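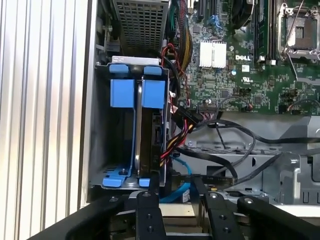
## Is Uvberg worth a day without a car?

Posted in Days Out, June 2026

We're staying in Kevunitz for a week in October and keep being told to see the old salt town at Uvberg. The leaflet in our hotel booking calls it "a short hop", but the same leaflet calls our hotel "central", and I've seen the map. Is there a bus, is the museum open that late in the year, and can my mother (81, good walker, dislikes cobbles) manage it?

**saltmarsh_dweller**

---

Yes to the bus. It's the 165 from the square behind Kevunitz station and it takes 50 minutes, most of them spent visiting car parks. Sit on the left for the river. The last one back leaves early in the evening, and the driver won't wait while you finish your cake.

The museum keeps winter hours in October, so mornings only, and it shuts on Mondays. Start there, then walk down to the brine houses and along the old town wall. The wall path is gravel and mostly flat. The main street is all cobbles – big, round, badly behaved ones – but the lane behind the church runs parallel and was paved a few years ago. Your mother can wave at you from it.

For lunch, the Griffiths tearoom by the lower gate does soup and a decent plum tart. Cash only when I was there.

**thirdclassreturn**

---

went in august, very hot, saw a lot of salt. kids liked the tunnel. no idea about october

**bigmoose**

---

Mostly agree with thirdclassreturn, except about the wall. The stretch past the north tower has steps, up to 10 of them, with a handrail on whichever side you aren't. Turn back at the tower and you miss only a view of the bypass.

If it rains, get off the bus one stop early at Gurer and see the abbey instead. It has a roof, which is more than you can say for half of Uvberg. The painted ceiling is much better than the postcards of it, and there's a bench right underneath. You can pick up the next bus outside the gate if the weather improves – have a coffee first, as the gap between them is long.

**umbrella_optimist**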